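ok so I finished the 1000 piece puzzle and I have thoughts. thread, because my sister has muted me in the family chat

Background: I hadn't done a jigsaw since I was maybe eleven. Then in July it rained for what felt like the whole month and I walked into the thrift store in Grorkisbridge and came out with a harbor scene by Furik, box taped shut, two bucks. The tape should have told me something.

For the non-puzzle people, the cut matters way more than the picture! Furik pieces are thick and they make this soft little click when they go in. The other one I tried, from a brand called Wan, had pieces so thin that you could force two wrong ones together and not find out until the next evening. Ask me how I know.

Everybody says do the edges first. I did the edges first. It took me three nights and I had a beautiful rectangle with one gap in it, bottom left, and I spent a whole extra night going back through the pile for that one piece. I would not do that again. Just move on, it'll show up.

(It showed up. It was stuck inside the flap of the box lid. I yelled.)

Sorting! This is where people get heated. I started with color only, in muffin tins, and it was fine for the boats and useless for the sky. The sky in this thing is 218 pieces and I know that because I counted them out onto a baking sheet at 11 at night like a person who is doing great.

What finally worked on the sky was sorting by shape. Two knobs across from each other in one row, two knobs side by side in another, the weird ones with four holes off on their own. It is so boring. You put on a podcast and you just try every piece in the one spot until it goes.

Someone asked about light. A cheap desk lamp set low and off to the side is better than the ceiling light, you get little shadows along the cut and you can see the shapes. Daylight by a window is best of all, but then you have to be a person who puzzles in the daytime and I have a job.

Also glare is real. If your box is the super glossy kind, sit so the lamp is across from your shoulder and tilt your head around until the shine goes off the piece you want. You will look ridiculous. It's fine.

Things I bought that I didn't need: a felt roll-up mat. I rolled it up one time, unrolled it, and had to redo a quarter of a lighthouse. If you need to move your puzzle, a sheet of foam board from the dollar store does the job, and you can slide the whole thing under the couch when people come over.

Thing I bought that I love: sorting trays from Erura, the stacking kind. I got 8 of them and I use all 8. They stack with the pieces still in them, so when dinner happens you pick up the whole tower and walk away. Yufang Cai told me to get them back in the spring and I said no, I have muffin tins. Yufang, I'm sorry, you were right.

Yufang also does the thing where she never looks at the box. Just puts the lid face down and goes. I tried it for one evening and got four pieces in. I think she might be a different species.
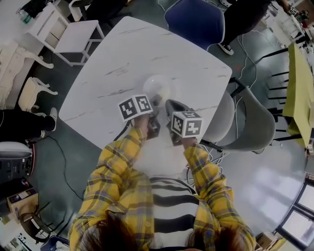
anyway the missing pieces. You knew this was coming, it was a two dollar thrift store box with tape on it. I got to the end and counted and I had 982. Eighteen gone! Most of them from the same fishing boat, so my guess is one kid and one very determined afternoon.

I was mad for a day and then I kind of liked it. There's a boat-shaped hole in the harbor. My nephew says it went out for the day and it'll be back for supper, and now that's just what we say when we walk past it.

You can get replacements for some brands if you write in, but this box is old enough that I didn't bother. I've seen people trace the gap and paint their own piece out of cardboard, which looks amazing when they do it. I tried one. It looks like a potato.

Tip if you're buying used: shake the box, read any tape, and look for a note inside the lid. Good people leave a note, like "1 missing, top right." I taped one inside mine before it goes back to the thrift store - full list of what's gone, plus a sorry about the boat.

Next one is either a big map of birds or a bakery window with a hundred kinds of bread in it. I'm leaning bread. If anyone has done one with a lot of brown in it, please tell me how you sorted it, my muffin tins and I are already nervous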